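Home | Research | Teleoperation | Vacancies | Contact

Filed under: Paid studies, Remote work

Call for participants: remote operators for simulated kitchen tasks

Brikik is looking for operators to control a simulated robot arm over a network link and record demonstrations of short kitchen tasks. The work is part of Enov, a project on how the quality of human demonstrations affects what a control policy learns from them. Sessions are run from our site in Lencombe, with a remote option for operators who complete the first block in person.

No background in robotics is needed. Operators are trained on the interface before any of their recordings are kept.

The work

Each operator sits at a desk with two monitors and a hand controller with six degrees of freedom. Moving the controller moves the gripper of the simulated arm; a trigger opens and closes the fingers. A foot pedal disconnects the controller from the arm so that the hand can be brought back to a comfortable position without moving the gripper.

A task is given as one written line, such as "pick up the can and place it on the counter". The operator carries it out at a steady pace, marks the attempt as complete or failed, and resets. Failed attempts are kept and labelled. Operators should not try to hide a slip by restarting early.

Two views are provided, one fixed and one from behind the gripper. The layout of the kitchen and the objects in it changes between blocks.
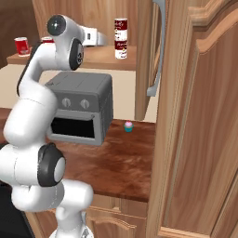

Operators are expected to plan the approach before moving. Long reaches over the counter bring the arm near its joint limits, and the controller gives a short vibration when a limit is close. The correct response is to stop, back off and choose another line of approach. Pushing through the limit produces a jump in the recording, and the attempt is then rejected by the checking script.

Grasping is the part that most new operators find slow. Depth has to be judged from the two views together, and a neighbouring object can be knocked if the fingers are lowered at the wrong angle. The training block gives extra time to this.
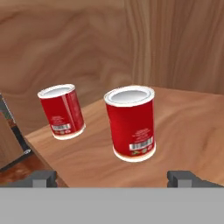 Gripper view: two red cans between the fingertips.

Recording software

Demonstrations are recorded in Han, our in-house tool. It stores the controller input, the joint positions and both views on one clock. Operators use only the start, stop and label functions. The current set holds 2,430 accepted demonstrations, and the new round will add tasks that are thinly covered in it.

Hours and payment

The study consists of seven sessions, each lasting 85 minutes including breaks. Morning and afternoon slots are available, and sessions may be spread out to suit the operator. The round opens in May.

Payment is by the session and does not depend on the number of successful attempts. Travel within Lencombe is refunded on production of a ticket. Training time is paid at the same rate.

Requirements

Applicants must:
- be 18 or over and have the right to work in the UK
- have normal or corrected vision in both eyes
- be able to use a hand controller and a foot pedal (a desk switch can replace the pedal on request)
- be able to follow written instructions in English
- be free to attend the first two sessions at the Lencombe site

Remote operators will also need a wired internet connection and space for the loan equipment. Left-handed operators are welcome, and the controller can be mounted on either side.

Data

We keep the recordings of the arm, the controller signals and the task labels. The operator's face and voice are not recorded. Recordings are stored under an operator number. Consent may be withdrawn up to the end of the final session, in which case the recordings made under that number are deleted.

How to apply

Use the form on the Contact page and choose "Enov operator" as the subject. State which slots suit you, which hand you would use for the controller and whether you want to be considered for remote work. Earlier experience of remote control equipment, such as cranes or model aircraft, may be mentioned but carries no weight in selection.

Suitable applicants will be sent an information sheet and a consent form before a first session is booked.

© Brikik, Lencombe | Contact | Privacy | Back to top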